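Sorting Parts at Nurnia

The open day at Nurnia fell on 15th December, and by ten the parking lot was full. Flurina Thaler, who runs the parts-sorting group, had 19 visitors in her first tour and took them straight to the simulator.

Every job is built there before it goes near the shop floor. The current one is small: loose parts lie on a table, and the arm has to put them in a tray with three compartments. Thaler's group has run it 400 times in simulation since the start of the month, moving the parts between runs.

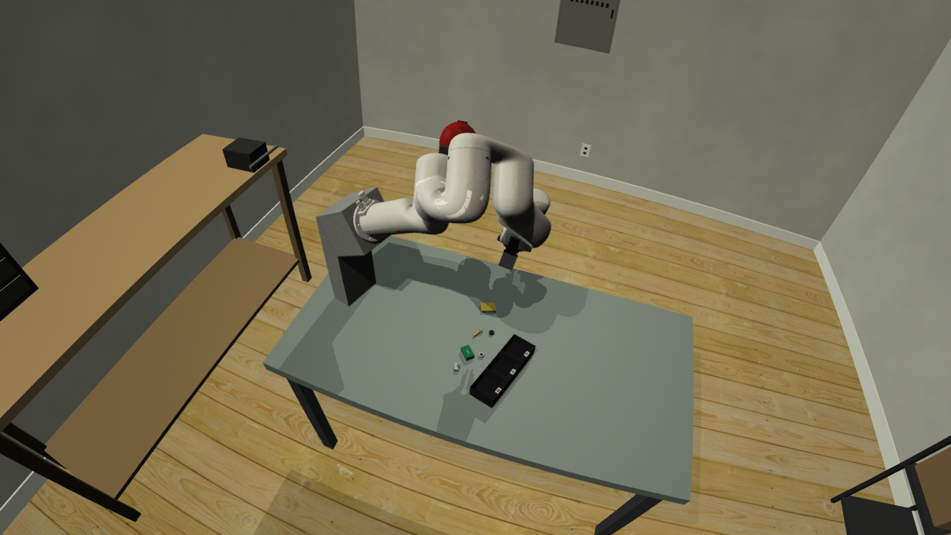
Small metal pieces are the hard ones, Thaler told the group. A block is easy to grip. A thin rod can roll, and the software has to decide which way to turn the gripper before the arm comes down.

Andri Hofstetter, a machinist from Osby, asked how often it drops something. Thaler said 181 of the first 200 runs ended with every part in the right place. Most of the others failed on the rod.

The second tour started at eleven. Hofstetter stayed for that one too.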